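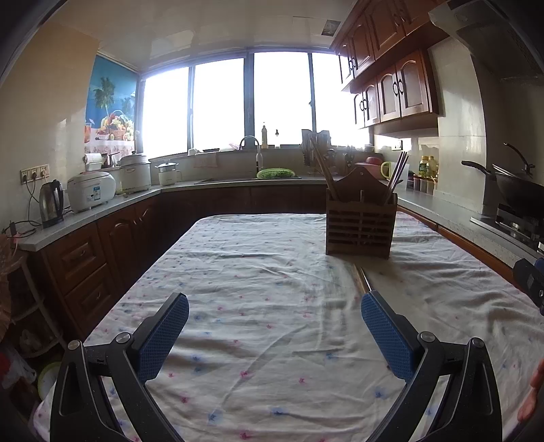

How often should the chopstick holder be emptied and sorted? Once a month is enough for us, with a quick look in between if somebody notices a stray that has lost its partner.

Notebook, July, started a bit after lunch

I have been meaning to write up the chopstick business properly for ages, and since Meinir asked me again this morning which ones go where (fair question, I had told her two different things in one week!) I am putting it all down while it is fresh in my head.

The holder is the wooden one with the slats across the front and the scalloped back, and it lives on the table these days. I know there is a little hole at the top of the back panel for hanging it, and I know I said in the spring that I would put a hook up for it. I still like the hook idea. But on the table everybody can reach it without squeezing past whoever is waiting for the kettle, so I'm leaving it there for now, and Meinir is free to overrule me.

The trouble is that we have two kinds all living together, the metal ones and the wooden ones, and they do not pair up across the divide. The metal ones are slim and slippery and I find them hopeless for noodles, though Meinir swears by them. The wooden ones have the ridged pattern at the handle end and they are my favorites by a mile.

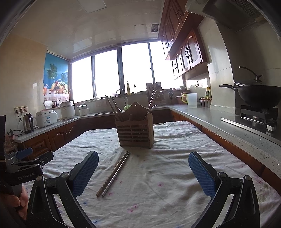

One wooden, one metal: not a pair.

Pairing method, as agreed after much back and forth. Lay them out on the tablecloth with the handle ends all facing you. Pull the metal ones out first and match them by length, tapping the tips level on the table. Then do the wooden ones, and go by the carving before you go by the length, because the carved ends are easy to compare side by side and the tips wear down differently. Roll each one under your palm as well. A warped one wobbles, and you feel it before you see it. I did try doing all this over by the sink once and had to fish two out from under the draining things, so please use the table.

Last time I timed myself and it took 18 minutes, with one phone call in the middle. Meinir says she can do it in 6. I would like to see that.

About the spoons and forks: they have crept into the holder too, and I can't decide how I feel about it. My first thought was to banish them to a drawer. Then I made soup, and there was a spoon right by my hand, and I softened.
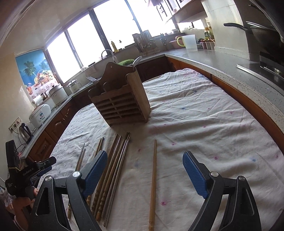
So what I would like to try is keeping the spoons and forks together on one side, handles up where possible, and giving the chopsticks the rest of the space. If it gets too tight after a couple of weeks we'll go back to the drawer and I won't sulk. I do ask that forks go in tines down. I have been poked twice.

Washing, while I'm at it. Wooden ones by hand, not left soaking, and stood up to dry before they go back in the holder. The slats let some air through but it is still a snug little box, and I found a musty smell at the bottom of it over the winter which took two rounds of vinegar to shift. Metal ones can take any treatment you like.

Odd ones: do not throw them out straight away. Put them in the top drawer with a rubber band around them. More often than you'd think the partner comes back from somebody's lunch box. After a month, fair game. I use the odd wooden ones for stirring paint and propping up the tomato seedlings, and Meinir had one through her hair all last week.

The tablecloth needs an iron, or at least a good shake and a tug at the corners, since the thin metal ones like to settle down in the creases. I'll take it home with me.

To do: find the hook. Ask Meinir whether she wants more of the metal ones before I order. New sponge.

M. Meredith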